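Wir verwenden Cookies, um Inhalte zu personalisieren und die Nutzung zu analysieren. Mit »Alle akzeptieren« stimmst du zu. Einstellungen ändern | Alle akzeptieren

Ich habe mir jetzt lange genug angehört, dass lose Häppchen auf Tabletts »die neue Pralinenschachtel« sind. Thread dazu, weil ich es nicht glaube.

Ausgangspunkt ist das Naschsortiment von Buvau. Die Idee: Nüsse, kleine Kekse, solche Sachen, jede Sorte in ihrem eigenen runden Becher, die Becher zusammen auf einem Tablett. Dazu ein zweites, flaches Tablett, auf dem man anrichtet, was die Gäste dann kriegen. So weit, so Kaffeetafel.

Verkauft wird das aber als »System«. Bei allem, was ein System sein will und am Ende aus Bechern und Tabletts besteht, werde ich misstrauisch. Ich habe drei Jahre Frühstücksbuffet gemacht, ich kenne Becher.
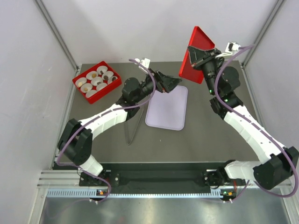 Cliltstead, im Juni

Neun weiße Becher auf Rot, drei mal drei. In mehreren davon liegt was Braunes, kleines Zeug, Nüsse oder Kekschen. Daneben das fliederfarbene Tablett, auf dem angerichtet werden soll. Sieht ordentlich aus, geschenkt. Rot und Flieder muss man mögen.

Meine erste Frage wäre: Warum sind die Becher rund? Runde Becher auf einem eckigen Tablett, dazwischen bleibt immer Luft. Jeder, der mal eine Besteckschublade eingeräumt hat, weiß, was mit dieser Luft passiert. Da sammeln sich Krümel. Und wer macht die weg? Ich.

Bernd Strobel hat mir darauf geschrieben, eckige Becher seien »in den Ecken unhygienisch«. Mag sein. Dann aber bitte auch kein eckiges Tablett, Bernd. Konsequent bleiben.

(Ja, das Tablett hat abgerundete Ecken, das fliederfarbene jedenfalls. Hab ich gesehen. Ihr müsst mir das nicht alle einzeln schreiben.)

Zweiter Punkt, der Preis. Für das Set werden 24 Euro aufgerufen, ohne Inhalt. Für 24 Euro bekomme ich auf dem Flohmarkt in Jorkport eine Etagere, zwei Schälchen und ein Gespräch.

Und dann das Versprechen, man könne damit »im Handumdrehen« für größere Runden anrichten. Im Prospekt steht was von 300 Gästen. Wie soll das gehen, wenn jedes Stück einzeln aus dem Becher auf die Platte wandert? Bei einer Hochzeit mit 300 Leuten fange ich dann am Vortag an, oder was?

Aitana Llorente, die früher im Sperling die Desserts gemacht hat, hält dagegen: Einzeln legen sei genau der Witz. Wer schüttet, hat einen Haufen. Wer legt, hat einen Teller. Den Satz finde ich gut, das gebe ich zu. Ob er die Arbeit wert ist, ist eine andere Frage.

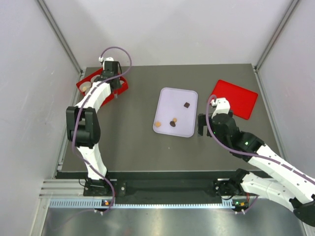 Vier Stücke auf einer Platte dieser Größe, das ist mir schlicht zu wenig. Zwei dunkle, zwei helle, das Eckige ganz für sich oben rechts. Unten drängeln sich ein rundes helles und ein ovales dunkles fast aneinander, und das größere helle liegt am Rand, als hätte es keiner eingeladen. Falls das eine Komposition ist, erkläre sie mir bitte jemand.

Volker Vogler schreibt gerade: »Das ist Weißraum.« Volker, das ist Flieder.

Ernsthaft, zur Farbe: Auf dem hellen Tablett sieht man die dunklen Stücke gut, das stimmt. Die hellbraunen saufen für meinen Geschmack eher ab. Auf dem roten würde ich es gern andersherum probieren, bevor ich da ein Urteil fälle. Aber das rote Tablett ist ja angeblich nur »für die zweite Runde« gedacht. Wieso? Wer legt so was fest?

Auch offen: die Sache mit dem Rand. Der vom Anrichtetablett ist nur leicht hochgezogen. Für einen Keks reicht das. Für eine geröstete Haselnuss, die ins Rollen kommt, wenn man durch eine Tür muss? Da habe ich meine Zweifel. Ich habe auf diese Weise im Sperling einmal eine halbe Schüssel Macadamia verloren, auf Steinboden, vor Publikum.

Lionel Stockdale fragt, ob ich das Set denn selbst benutzt hätte. Ja, zwei Nachmittage lang bei meiner Schwester, Geburtstagskaffee und Resteessen. Befund: Die Becher sind praktisch, wenn man sie stehen lässt und die Leute sich selbst bedienen. Das Anrichten auf dem zweiten Tablett haben wir nach der ersten Runde aufgegeben. Die Kinder greifen sowieso in den Becher.

Was mich dabei wirklich genervt hat: Die Sorten bleiben nicht getrennt. Du nimmst mit denselben Fingern erst einen Schokokeks, dann eine Nuss, und nach einer Stunde schmeckt alles nach Schokokeks. Dagegen hilft eine Zange. Eine Zange liegt dem Set nicht bei. Für 24 Euro!

Rechnung für die, die es trotzdem kaufen wollen: In so einen Becher geht weniger, als man denkt. Ich habe eine Packung mit 400 Gramm gemischten Nüssen verteilt und war mit allen neun Bechern gut dabei, es blieb nichts übrig. Wer nachfüllen will, muss also vorher zweimal einkaufen.

Helmut Kröger meint, ich sei zu streng, bei ihm im Vereinsheim komme das fliederfarbene Tablett sehr gut an. Als Ablage für die Schlüssel. Lasse ich gelten.

Damit mir keiner Einseitigkeit vorwirft: Abwaschen geht schnell, die Tabletts lassen sich hochkant neben die Schneidbretter stellen, und mehrere Becher statt einer großen Schale finde ich bei Leuten mit Nussallergie am Tisch sogar vernünftig. Vorausgesetzt, siehe oben, Zange.

Mein Stand bleibt: Becher ja, Anrichteplatte von mir aus, »System« nein. Wenn mir jemand zeigt, wie man damit eine größere Runde versorgt, ohne dass am Ende vier einsame Stücke auf Flieder liegen, nehme ich alles zurück. Bilder gern in die Antworten.

Nachtrag, 22 Uhr: Buvau hat geantwortet, man prüfe eine Zange »als Zubehör«. Als Zubehör. Ich geh schlafen.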